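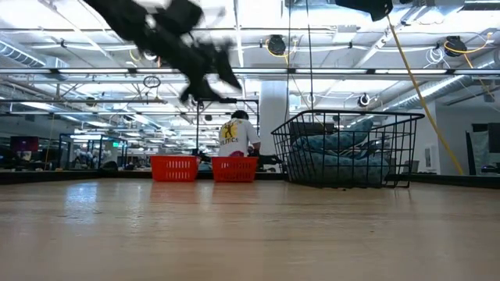

천 정리 사진첩, 그리고 긴 수다

5월에 드디어 천 정리를 했어요. 미루고 미루다가요. 작년 가을부터 한다 한다 말만 하던 그거 맞습니다. 블로그 댓글로 "그래서 천은 언제 치우세요?"라고 물어봐 주신 분들, 저 했습니다! 사진은 별로 안 올리고 말만 잔뜩 적을 것 같은데 원래 제 사진첩이 다 그렇잖아요. 커피 한 잔 옆에 두고 천천히 내려가며 봐 주세요.

처음 오신 분들을 위해 잠깐만요. 저는 옷은 잘 못 만들고 파우치, 방석 커버, 커튼 같은 네모난 것들을 주로 꿰맵니다. 그런데 천 사는 실력만큼은 어디 내놔도 안 빠져요. 프루넬(Prunel)이라고 자투리 천을 묶음으로 파는 가게가 있는데, 거기 적립 도장판을 벌써 몇 장째 채웠는지 모르겠어요. 이번에 꺼내 보니까 큰 천, 작은 천, 손바닥만 한 조각까지 다 합쳐서 117장이었습니다. 네, 셌어요. 세면 반성할 줄 알았는데 다 세고 나서 든 생각이 '생각보다 적네?'였다는 게 좀 무섭습니다.

이번 정리에는 제가 드론다마흐(Drondamach)라는 이름을 붙였어요. 뜻은 없습니다. 집에 있는 보드게임에 나오는 성 이름인데, 어감이 왠지 큰일을 치르는 것 같아서요. 달력에 '천 정리'라고 써 놓으면 자꾸 다음 주로 넘기게 되더니 '드론다마흐'라고 써 놓으니까 하게 되더라고요. 혹시 미루는 일이 있으면 이상한 이름을 붙여 보세요. 저한테는 통했어요.

천을 마는 법

예전에는 책처럼 반듯하게 접어서 세워 뒀어요. 보기는 참 예쁜데 하나를 빼면 옆의 것들이 스르륵 눕고, 다시 세우고, 또 눕고... 게다가 접힌 자리에 줄이 생기잖아요. 린넨은 그 줄이 다림질로도 잘 안 없어져서 커튼 만들 때 엄청 고생했어요. 그래서 이번에는 큰 천은 전부 말기로 했습니다.

마는 법을 가르쳐 준 사람은 도로차 니이트러이(Dorottya Nyitrai)예요. 예전에 퀼트 수업을 같이 듣다가 친해졌는데, 이분은 식탁보도 말고 수건도 말고 겨울 목도리도 맙니다. 메일로 순서를 적어 보내 주셨길래 제 식대로 조금 바꿔서 옮겨 둘게요.

먼저 천을 넓게 펴고 손바닥으로 한 번 쓸어 줍니다. 세게 당기지 말고 그냥 쓸기만요.
길이로 반 접고, 폭이 넓은 천이면 한 번 더 접어요.
접힌 쪽을 몸 반대편에 두고 가까운 쪽부터 맙니다. 처음 두세 바퀴만 단단하게, 그다음은 힘을 빼고요.
끝단은 바닥으로 가게 눕혀 둡니다. 저는 고무줄은 안 써요. 자국이 남더라고요.

니트나 저지처럼 늘어나는 천은 마는 것도 살짝 조심하셔야 해요. 저는 한번 너무 신나게 말았다가 펼쳤을 때 한쪽 가장자리가 물결이 되어 있었습니다. 그 천은 결국 걸레가 되었고요(아주 예쁜 걸레예요). 크레이프처럼 표면이 쪼글쪼글한 천은 반대로 말기에 딱 좋습니다. 원래 쪼글쪼글하니까 구겨져도 티가 안 나요!

바구니 고르기는 아직도 고민 중

수납용품은 새로 안 사기로 했어요. 정리한다고 통을 사고, 그 통을 정리하려고 또 통을 사는 사람이 바로 저거든요. 있는 바구니만 돌려 쓰자, 이게 이번 드론다마흐의 유일한 규칙이었습니다.

철망 바구니는 큰 천에 좋아요. 옆에서 봐도 뭐가 들었는지 보이고, 바람도 통하고, 아무렇게나 쑤셔 넣어도 어쩐지 그럴듯해 보입니다. 단점은 천이 망 사이로 삐져나온다는 거랑, 철사 끝이 살짝이라도 튀어나와 있으면 올이 걸린다는 거예요. 얇은 거즈나 레이스를 넣으실 분은 손으로 안쪽을 한 바퀴 만져 보고 넣으세요. 저는 거칠거칠한 데를 발견하면 사포로 갈고 종이테이프를 감아 둡니다.

플라스틱 바구니는 작은 것들 차지예요. 바이어스 테이프, 지퍼, 반쯤 쓴 접착심지, 단추를 떼려고 모아 둔 헌 셔츠 같은 거요. 빨간색을 쓰면 일단 눈에 확 띄어서 좋습니다. 예전에 흰 바구니를 흰 선반에 넣어 두고 반년을 못 찾은 적이 있어서 저는 이제 색 있는 쪽을 믿어요. 구멍이 세로로 길쭉하게 난 종류는 먼지 털기도 편하고요. 대신 바늘이나 시침핀은 절대 그냥 넣지 마시고요! 구멍으로 빠져서 발바닥으로 찾게 됩니다.

그리고 이클로우(Iklow) 라벨지를 드디어 다 썼어요. 손글씨로 쓰는 종이 라벨인데 손님용 볼펜으로 쓰면 번지고 연필로 쓰면 안 번집니다. 이걸 한 묶음 다 쓸 때쯤 알았지 뭐예요. 바구니마다 "무늬", "민무늬", "두꺼운 것", "모르겠음" 이렇게 4가지로 썼는데, 예상하셨겠지만 "모르겠음"이 제일 빨리 찼습니다.

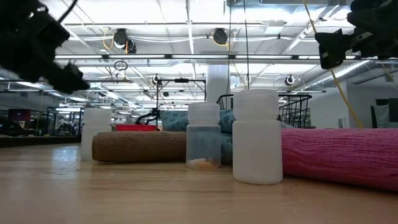 색을 나란히 놓아 보는 시간이 저는 정리 중에 제일 좋아요. 가게에서는 한 장씩 보고 사니까 서로 어울리는지 모르잖아요. 그런데 집에 와서 같이 꺼내 보면 의외의 짝이 나옵니다. 갈색이랑 분홍색, 저는 이 둘을 한 번도 같이 쓸 생각을 못 했는데 돌돌 말린 갈색 천과 도톰한 분홍색 천이 나무 상판 위에 같이 누워 있는 걸 보니까 팥앙금이랑 벚꽃떡 생각이 나면서 갑자기 방석이 만들고 싶어졌어요. 거기에 뒤쪽 청록색, 짙은 잎사귀 선이 그려진 연한 천까지 넣으면 어떨까요? 분홍을 앞판에, 갈색을 뒤판에, 청록은 가장자리 파이핑으로만 가늘게. 머릿속에서는 이미 완성이에요. 하얀 뚜껑 달린 통들까지 사이사이에 서 있으니까 색이 더 또렷해 보이는 것 같기도 하고요. 저는 색을 볼 때 흰 것을 하나 옆에 두는 버릇이 있어요. 흰 접시든 흰 종이든 뭐든요. 크림색인지 흰색인지, 회색인지 푸른색인지 그때 딱 보입니다.

통 이야기가 나온 김에

뚜껑을 돌려 닫는 통은 바느질하는 사람한테 진짜 보물이에요. 큰 통에는 단추, 작은 통에는 스냅이랑 비즈를 넣으면 딱이고, 반투명한 통은 안이 비치니까 라벨도 필요 없어요. 저는 다 먹은 영양제 통을 씻어서 말려 뒀다가 씁니다. 13개까지 모은 적도 있어요. 뚜껑 옆에 세로로 잔줄이 있는 게 손에 크림을 바르고도 잘 열려서 좋더라고요.

다만 약이 남아 있는 통은 재봉 물건이랑 섞어 두지 마세요. 알약처럼 생긴 게 바닥에 조금 깔려 있으면 그게 비타민인지 뭔지 나중에는 정말 모르거든요. 저는 모르는 알약은 모아서 동네 약국 수거함에 넣어요. 단추통으로 바꾸는 건 그다음이고요. 어린아이가 있는 집은 단추통도 높은 데 두시고요. 반짝이는 단추는 제가 봐도 사탕 같아요.

작업대 닦기

마지막으로 상판 얘기. 저는 밝은 나무색 상판을 제일 좋아합니다. 어두운 책상에서는 검은 실이 안 보이고 하얀 책상에서는 눈이 부셔요. 밝은 나무색은 흰 실도 검은 실도 적당히 보이는 중간쯤이라 마음이 편해요. 단점이라면 윤이 나는 상판은 창 쪽 빛이 그대로 비친다는 거? 오후 3시쯤 되면 재단선이 안 보일 때가 있어서 저는 그 시간에는 다림질을 하거나 간식을 먹습니다(주로 간식이요).

천을 펴기 전에 꼭 한 번 닦으세요. 젖은 행주 말고 꼭 짠 극세사로 닦고 마른 천으로 한 번 더요. 실밥은 테이프로 찍어 내는 게 빠르고, 작은 얼룩은 손톱으로 긁지 말고 물 묻힌 면봉으로 살살. 바코시(Bakos) 가구점에서 산 왁스를 발라 볼까 했는데 도로차가 절대 안 된다고, 천에 묻는다고 말려서 그냥 서랍에 있습니다. 조만간 현관 신발장에나 발라 보려고요.

남긴 천과 보낸 천

천 117장 중에 몇 장을 보냈냐고 물으실 텐데... 13장이요. 네, 겨우요! 그래도 저한테는 큰 결심이었습니다. 꽃무늬 면 몇 장은 도로차한테 갔고, 코듀로이는 앞집 아이 곰 인형 바지가 될 예정이고, 나머지는 프루넬 가게 앞 교환 상자에 넣었어요. 교환 상자에 넣으러 갔다가 새 묶음을 하나 집어 온 건 비밀로 해 주세요.

보낼지 말지 고민될 때 제가 쓴 방법은 간단해요. 천을 들고 무엇을 만들지 소리 내서 말해 봅니다. "베갯잇!" 하고 바로 나오면 남기고, "음... 언젠가... 뭔가..." 하면 보내는 쪽으로. 근데 무늬가 너무 예쁘면 "액자에 넣을 거야"라는 반칙을 쓰게 돼요. 저희 집에는 액자가 그만큼 없는데요.

조각 천은 모양대로 나눴어요. 긴 것은 끈이나 바이어스용, 네모난 것은 퀼트용, 이도 저도 아닌 것은 핀쿠션 속. 네모난 조각은 작년에 잘라 둔 것까지 266장이 되었는데, 이건 위의 숫자에 안 들어갑니다(안 넣을 거예요). 이걸로 무릎담요 하나는 나올 것 같아서 배열을 생각하는 중이에요. 어두운색을 가운데로 모을지, 대각선으로 흘려보낼지. 배색 잘하시는 분 댓글로 좀 도와주세요!

다음 사진첩에는 방석을 올릴게요. 분홍 앞판에 갈색 뒤판이 과연 괜찮을지 저도 궁금해요. 파이핑 끈은 4밀리로 할까 더 굵은 걸로 할까 아직 못 정했고, 솜도 사야 하고, 지퍼는 바구니 어딘가에 분명히 있는데 "모르겠음" 쪽을 먼저 뒤져 봐야겠네요.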